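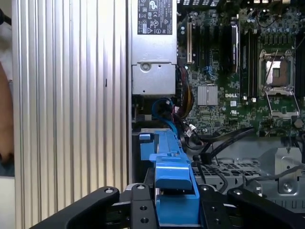 Bench hand wanted, desktop teardown and refit, Kullulside

Most ads for this kind of work promise you a career in tech. I doubt that very much. You will take office desktops apart, sort what is worth keeping, and put some of them back together. If you get bored easily, you will be bored by January.

We had 25 applications last time. Plenty listed certificates. Few of those people could tell me which cable they would pull first, or why, so I have stopped reading the certificates.

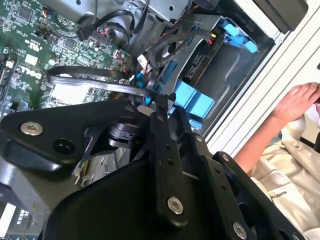

Dell board, drive cage and cabling with the side open.

The machines come to us from Danzer and Hirkenen, and both swear everything has been tested. Assume it hasn't. Check the memory slots and the processor socket before you believe any sticker. Drives are pulled and logged before anything else gets touched, and I don't care how sure you are that one is blank.

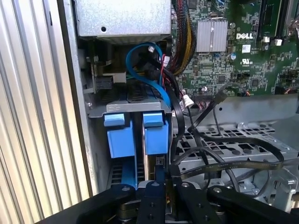 What we ask

Steady hands and decent eyesight. You should know a SATA cable from a power lead without looking it up. Blue plastic drive carriers go back in the bin whole, with their tabs on. You must be able to write a log entry another person can read.

If you describe yourself as passionate about hardware, expect me to ask what you last repaired and how long it lasted. 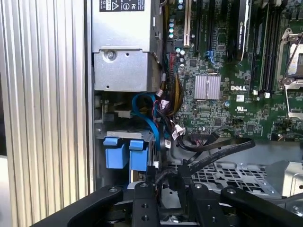

The trial is one paid shift on a Dell workstation, done at your own speed. I distrust fast people, and a pinched power cable costs us more than a slow afternoon. Pay is hourly and the same for everyone on the bench. There is no bonus scheme. We tried one, and the logs got worse.

Write a few plain lines to Notburga Imhof at the Kullulside workshop by Sat 2 November. Leave out the cover letter.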